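Fitting and aligning the Prurklow two-finger gripper on a home-built arm

Last revised 2020-02-25

This page covers mounting the fingers, setting the fingertip gap and fixing the wrist camera. It assumes that the arm already moves under the Grudex controller and that the base is bolted down. If you are still waiting for the base plate, do that first. A gripper aligned on a loose base will need aligning again.

Tools and parts

2 mm hex key
Feeler gauge
Low-strength thread lock
Finger plates, left and right
Wrist camera with its bracket and cable

Fitting the plates

Power the arm off and support the wrist. Place the left plate on the carriage and start all its screws by hand before tightening any of them. Repeat on the right. Tighten in a cross pattern, a quarter turn at a time. The plates are thin and will bow if one corner is pulled down early – a bowed plate shows up later as fingertips that meet at the point and gape further up.

Fit the camera bracket last. Route the cable along the outside of the wrist and leave enough slack for a full turn in each direction. The Lotwood bracket has slotted holes, so set it in the middle of its travel for now.

Checking the view

Switch on, home the gripper and open the camera stream. The fingertips should come into view from the top and remain there at every wrist angle. Move the arm slowly over the worktop and save a still at each stop. A fixed camera with a view of the whole counter is useful for judging clearance over trays and jars.
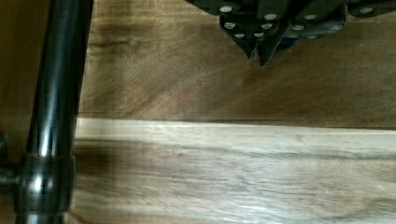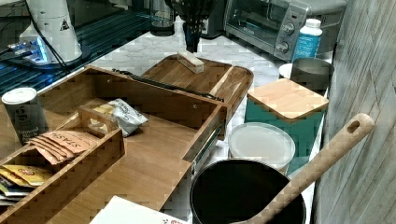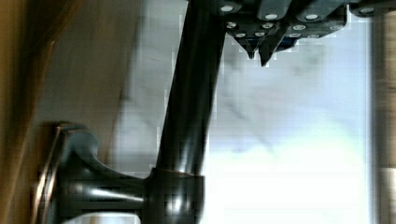
First and third: wrist camera, with both fingertips in view. Second: the counter, with the gripper at the back.

Check the wrist stills for blur. If fixed objects smear while the arm is moving, lower the joint speed to 6 degrees per second and repeat. Use only sharp stills for alignment.

Setting the gap

Command position 100, which is fully closed in the default Grudex profile. Slide the feeler gauge between the tips. Adjust the closing offset in single steps until the gauge drags lightly, then save the profile. Do not use the motor current limit to close a gap. The limit is there to protect the gears and should stay at 130.

If one tip sits lower than the other, check the drawing before loosening anything. The Bhattacharjee pattern fingers, sold until November, have a longer right tip by design. Equal-length fingers should be level.

Apply thread lock one screw at a time, leave it to cure overnight, then run the homing routine again and compare the saved offset with the new one.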